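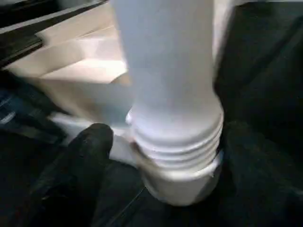 Grokden Bottle Tending Cell, Bench Version

Part number family: GBT-B
Supplied by: Lidmont
Lead time: on request

Overview

The Grokden bench cell picks and places plastic bottles and caps at packing and filling stations where the batch size is too small for a rotary capper or an unscrambler. It consists of one arm, a two-finger gripper with a camera at the wrist, a dark bench top, a controller and an operator panel. It is intended for sites that change bottle type several times a shift and do not want to buy a change part set for every container.

The cell works next to a person. It does not replace the filling station, and it does not apply final closing torque. Bottles leave the cell upright or inverted as set in the recipe, and go to the existing torque station or to hand finishing.

Typical duties

Picking bottles from an open carton or tray and standing them in a nest.
Placing loose caps on a fixed position and presenting a bottle to the cap.
Moving finished pieces from the nest to an outfeed tray.
Setting aside pieces that the camera cannot match to the taught model.

Flip-top and sports caps can be handled if the cap has a straight outer wall. Trigger sprayers and pumps with dip tubes are not supported on this version.

Gripper

Parallel two-finger type, electric, with replaceable dark finger pads. The pads are soft enough to hold thin-wall containers without marking them and can be exchanged with a hex key. Maximum opening and pad shape depend on the finger set ordered. Finger set A covers most round bottles in the small range. Finger set B has a longer reach for tall bottles held near the neck. Grip force is set per recipe. Do not copy the force value from a filled bottle to an empty one of the same size; the wall will deflect and the placement position will shift.

Pads wear at the tip first. Replace both fingers' pads together. Mixed old and new pads will push the part off center.

Camera

The camera is fixed at the wrist and moves with the gripper. It is used for locating the part before the approach and for checking the position of the cap before contact. Locating is done with the arm stopped. Images recorded during arm travel are kept in the log for fault tracing only and are not measured.

White bottles and caps should be run on the dark bench top supplied. A light bench top is available for dark and amber containers. The two tops are interchangeable and locate on the same pins. Glossy caps may need the diffuser kit if the station is directly below a ceiling light.

What changes at the station

Before installation, the usual arrangement at a hand station is one person standing, taking bottles from the carton, placing caps, and setting finished pieces in the tray. After installation the same person keeps the station but the tasks are divided differently. The table in the installation manual lists them in full. In short form:

Moved to the cell: carton picking, cap placement, tray loading.

Kept by the operator: loading cartons and caps, line clearance, first-piece check, label check, clearing rejects, signing the batch sheet.

New for the operator: recipe selection, pad inspection at start of shift, restart after a stop, teaching a new bottle.

Sites should plan for the new tasks. They take time, and they have to be written into the work instruction before the cell is released to production. A station that is staffed as if the new tasks did not exist will show long stops at carton change, and the operator will be called away from other work to clear them.

The cell will be slower than a practiced person on a good day with a single bottle type. It should be compared over a full shift, including changeovers. For short runs with many changeovers, the result depends mostly on how many recipes have already been taught.

One operator can attend two cells if the cartons are full size and both cells face the same aisle. Attending three is possible but is not recommended during the first months of use.

Reach, posture and noise

Repeated reaching into the carton is removed from the task. Carton lifting is not. Where cartons are loaded from the floor, order the tilt stand, which brings the open side to bench height. The operator panel can be mounted left or right and is adjustable for standing or seated use.

Conversation at normal volume is possible beside the running cell. The stop tone can be lowered but not switched off.

Recipes and teaching

A recipe holds the bottle model, cap model, finger set, grip force, nest position and tray pattern. Teaching a bottle similar to one already stored takes 15 minutes. A new shape takes longer and should be done with production stopped. The controller stores 400 recipes. Older recipes can be exported to a memory stick and reloaded.

Teaching is done by hand guiding. The operator holds the wrist, moves the gripper to the part and confirms on the panel. No programming is needed. Two user levels are provided: Operator (select, start, stop, restart) and Setter (teach, edit, delete). We recommend that people who run the station also hold Setter rights for it. Where all teaching is reserved for engineering, stations tend to wait for an engineer after every packaging change.

Production records are stored by cell and by batch. They are not stored by operator login. The login record is kept separately and shows only who taught or edited a recipe.

Site experience

The bench cell has been in use at the Doltulham packing site since November, on two stations for small-run white bottles with separate caps. Comments from Christos Michailidis, packing supervisor:

"The first weeks were slower. We had taught the recipes with empty bottles from one supplier and then ran another supplier's bottles, and the shoulder was a different shape. After we retaught those it settled down. The main change is that my people walk more and stand still less. Two of them do the teaching now. One asked to go back to hand packing and we moved her, that was fine."

The tray stop at Doltulham was later moved toward the aisle so that full trays can be removed without reaching past the arm. This is now the standard position.

Safety

The arm runs in reduced-force mode whenever the front of the cell is open. A risk assessment of the complete station, including the containers and their contents, is the responsibility of the site. The cell is not rated for explosive atmospheres. Do not use it with solvent-filled containers.

Hands must be kept out of the space between gripper and nest during cap placement. If a bottle tips, press Hold, wait for the steady light, remove the bottle and press Resume. Emergency stop is not a substitute for Hold. After an emergency stop the arm must be homed and any part in the gripper removed by hand.

Maintenance

Start of shift: wipe camera window, inspect pads, check nest for debris.
Weekly: clean bench top, check pin seating, check cable strain relief at the wrist.
Every 2000 operating hours: replace pads and camera window seal, check gripper calibration.

Cleaning with mild detergent and a damp cloth only. The wrist is not suitable for washdown.

Training

3 days on site are included with the first cell, for operators and setters together. Maintenance staff join for the last day. Please schedule the training on the shift that will run the cell, with production bottles and caps available. Extra training can be booked through Ó Flaithearta, who also hold pads, windows and seals in stock.

Scope of supply

Arm with base plate
Gripper with one finger set (A or B)
Wrist camera and window
Dark bench top
Controller and operator panel
One nest blank, uncut
Printed manual and work instruction template

Not included: tilt stand, light bench top, diffuser kit, second finger set, outfeed trays, risk assessment.

When requesting a quotation, send samples of each bottle and cap, a sketch of the station with aisle position, and the number of changeovers in a normal shift. Samples are kept until the acceptance test and then returned or scrapped as instructed.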